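2023-06-04
By Joanne Cheetham

Lavport Reading Room Catalog — Progress Report to the Deák Fund

Reporting period: March through the end of May
Grant holder: Lavport Reading Room
Report prepared for: Houshang Mousavi, grants officer

Work in this period covered the second stage of the catalog conversion, in which the handwritten accession registers are transcribed and matched to the books on the shelves. The first stage (scanning the registers) was closed in the previous report and is not repeated here, apart from one correction given below.

Transcription

Seven registers were in scope. Five are fully transcribed and checked. Register 6 is transcribed but unchecked. Register 7 has not been started. The combined file now holds 1369 records, each with an accession number, author, title, date received and source. Where the source column in the register is blank, the field has been left blank in the file. An earlier draft filled these entries with "purchase," following a note inside the cover of Register 2, but Diarmuid Scanlon found donor bookplates in several of the volumes concerned and the default was withdrawn.

Dates received before the move to the present building are written in three different styles. They have been converted to a single year-month-day format, and the original wording is kept in a separate column. Entries giving only a season were not converted.

Shelf matching

Kirsty Whitlock took over shelf matching in March. The procedure is unchanged: the accession number is read from the title page verso, compared with the transcribed record, and the current shelf location is added. Local history and travel are finished. Fiction is in progress as far as the letter M.

Rebound volumes remain the main source of delay. The binder used during the earlier period trimmed the text block closely, and in some cases removed part of the accession stamp. These books are matched on author, title and edition, and flagged as "matched, number incomplete" so that they can be separated later if the Fund requires it. 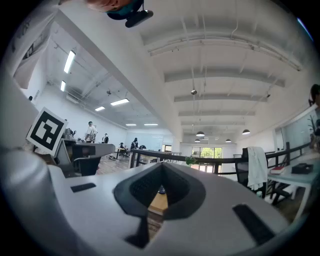

Two accession numbers were found to have been issued twice, once in Register 3 and again in Register 4. We propose to add a suffix to the later entry in each case and leave the stamped number in the book as it is. Please confirm that this is acceptable under the data standard attached to the grant agreement.

Software

The catalog has been moved from the spreadsheet to Tutia. Import was completed on the second attempt. The first failed on records containing accented characters, and the affected titles were re-exported in the correct encoding. Public search is not yet switched on. Beverley Mapplebeck is testing the subject headings against the old card index and will report separately.

Correction to previous report

The previous report stated that all register pages had been scanned. The index at the back of Register 5 had been omitted. It has now been scanned and added to the set — no other gaps were found when the page counts were checked.

Expenditure

Spending is within budget under every heading. The amount set aside for conservation boxes is unspent, as the supplier, Fanima, has moved delivery to the next period. We ask that it be carried forward.

Next period

Check Register 6. Transcribe Register 7. Complete fiction and begin the reference section. Submit the subject heading report, with a proposed date for opening public search.

This site uses cookies to remember your preferences and measure visits. Accept all | Manage settings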